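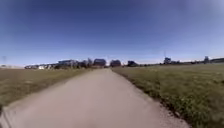
Long novels have a middle, and I have been living in the middle of one since April. The book is Zurncombe, which comes to 867 pages in the edition most of us have, and which the Ondance reading circle picked for the summer after a vote that was closer than some people now like to remember. I had read plenty of thick books before and thought I knew what I was in for, but I'd forgotten that stretch where the beginning is well behind you and the end is only a rumor. It's very much like walking a straight, pale path with dry grass beside it and a line of buildings way off at the far end – you can see perfectly well that you're headed for them, and you keep walking, and they stay exactly the size they were. That was me for all of May and a good part of June, somewhere between the aunt's second letter and the sale of the mill.

A few of you have written in to say you are stuck in the same place, and one or two have asked (very politely!) whether it would be all right to skip ahead. Of course it would. It's your book and your summer. But I thought I'd use my corner of the newsletter this time to pass along what has been helping people keep going, because we had such a good conversation about it at the last meeting, and I came home with more enthusiasm for the thing than I'd had in weeks.

Vesna Softić reads hers out loud. She started doing it with the dinner on the stove, just a page or two, and found that the mill chapters, which look so gray and solid on the page, are full of people interrupting each other. I tried it myself the next evening and she's quite right. The whole quarrel over the roof is funny, and I had gone straight past it with my eyes half closed. If you live with somebody who can stand being read to, so much the better, and if you don't, I can report that a cat will do.

Valtteri Kemppainen has gone the other way and cut his book up. I mean that literally, with a bread knife, down the spine, into sections he can carry in a jacket pocket. There was a gasp when he brought the pieces out, and I'll admit part of it was mine. He bought the copy secondhand and says it was falling apart anyway, and he is further along than any of us, so I've stopped arguing. Please don't try this with the library's copies. 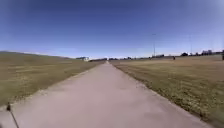 My own trick is a dull one. I set myself 46 pages a week, on the grounds that it was the length of the chapter I happened to be in when I made the rule, and I don't let myself go over. Stopping while I still want to know what happens has done more for me than any amount of pushing on when I didn't. Some weeks I fall short and I don't make it up afterward. I used to keep a tally of missed pages when I was younger, and all it ever did was put me off the book.

Then there's the matter of the names. Everyone in Zurncombe has at least two, and the brothers swap theirs partway through, which seems to have been where a lot of readers put the book down. Zsófia Balogh has drawn up a family tree on the back of a calendar page and is happy to share it. She has marked it so that you can fold the bottom half under and not have anything spoiled for you, so do fold it before you look, especially if you haven't reached the wedding. Copies are in the tray by the door at the Nedeljković tea room, where we meet, and I believe there's one taped up next to the coats as well.

For those who have decided that enough is enough, come anyway. Some of the best talk we've ever had about a book came from people who quit it and could say just where and why. We'll be discussing everything up to the fire next time, and we'll save the ending for the meeting after that. If you finish early, please keep your face under control when the rest of us start guessing about the uncle.

I'm also supposed to mention what comes next. The suggestions so far are mostly on the short side, I notice, and somebody has put down a book of poems with a heavy pencil line under the word "thin." I'd love a few more ideas before we vote. Write them on the sheet, or just tell me when you see me. As for me, I got past the mill at last, and I'm now in the part with the ferry, and I stayed up much too late with it last night, rule or no rule.

7/10/23 | By Inger Bech

Page last updated by Danica Krasniqi

Contact the Ondance reading circle | © Ondance | Back to top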